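Plerkora Community Boards > Teaching by Hand > Tabletop Tasks

Thread: Thin sticks into a cup, handheld gripper or remote arm?

trygve_vik
Started this thread in February

Hello all, and sorry in advance for the length, my wife says I can't order a coffee in under four sentences. I've been working on a task where the robot picks one chopstick out of a pile and puts it in a pen holder. I figured it would take a weekend. I now have 685 demos and the policy still does this maddening thing where it closes on the stick, lifts it beautifully, and then the stick swings around like a compass needle before it ever gets to the cup.

All of my demos were done by remote control, with the little leader arm from the Prandance kit. I'm starting to wonder if I should throw them out and do the whole lot over with a handheld gripper, walking up to the table and just doing the job myself. Has anyone here done both for something this thin?

lovisa.solberg
Oh, I feel for you, Trygve! I spent a good part of last winter on knitting needles, so I know that swing very well. My advice is to go handheld and not look back. With the leader arm I could never tell how hard I was squeezing, so I squeezed too hard every time, and a round stick just rolls out from between the pads when you do that. With the gripper in my own hand I could feel it start to go and ease off, and all those small corrections ended up in the data, where you want them.

Two grippers make it nicer still. One can steady the pile or hold a stick at a slant while the other goes in for its own. 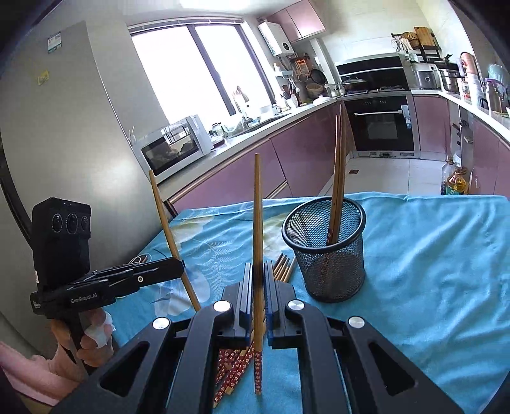
Grip and Release

lovisa.solberg
Continuing, because I hit post too soon (I always do). Look at how the chopstick stands straight up between the blue pads, with the square end down on the table. I'd try for that in every demo you can. Set the square end down, let the table take the weight, and settle your grip before you go anywhere near the cup. The table is doing half the work for you. Once the stick is upright the trip over to the mesh holder is short and dull, and dull is what you want your robot to learn!

Also, a plain stick tip on a busy tablecloth is hard to pick out. I've come to like a patterned cloth all the same, as my policies trained on a bare white desk fell to pieces the minute I moved them to the dining room.

ulla_e
I'm going to disagree with Lovisa a little, and she knows I do it with love. Handheld demos are lovely to make, and then you put the policy on the real arm and find out that your wrist can do things the arm can't. I had a whole set where I'd been twisting my hand over at the end to drop the stick in, very natural, very quick, and the arm ran straight into its joint limit every time. Leader arm demos are slow and a bit ugly but every one of them is something the robot can do.

Trygve, before you toss 685 demos, please watch 40 of them back at half speed. My guess is you're lifting too early.

vilgot_s
Ulla has a point about the wrist but I think it's easy to fix. Put a strip of tape on the floor, stand behind it, and keep your elbow close to your side. You lose some reach and you also lose most of the silly twists. We did a chopstick set for the Kaewkla kitchen project like that and very few had to be thrown away.

Where I part ways with Lovisa is on the patterned cloth. Start plain, get it working, then add the flowers. Otherwise you won't know what's failing.

lovisa.solberg
Vilgot, we've had this argument on at least three threads and I'm not budging! By the time you've got it working plain you're sick of the task and you never go back for the flowers. I speak as someone who never went back for the flowers.

vasylyna_z
Reading along with great interest, I'm new to all this. May I ask how many demos you'd want before training at all? Someone on the Cindidley board told me 4,000 and I nearly closed the laptop and took up gardening.

ulla_e
Welcome, Vasylyna! Please don't start with 4,000. Do 40 good ones, train something rough, see where it goes wrong, and make your next batch full of that exact spot. Begin with sticks lying apart and leave the tangled bundle for later.

trygve_vik
Well, I did my homework and Ulla was right, which stings a bit. I lift the second the jaws close, nearly every time, and I grab close to the middle too, so the stick can tip either way. I borrowed a pair of handhelds from work this evening and tried Lovisa's trick with the square end on the table, and it feels much calmer. I'm keeping the old set for the reaching part and recording new ones from the grasp on, with Vilgot's tape on the floor.

Does anyone trim the pause when the stick is standing there? Mine runs to 2 seconds and I'm worried the robot will learn to stand around thinking.

vilgot_s
Trim it, but leave a little. I cut mine to half a second and that was plenty.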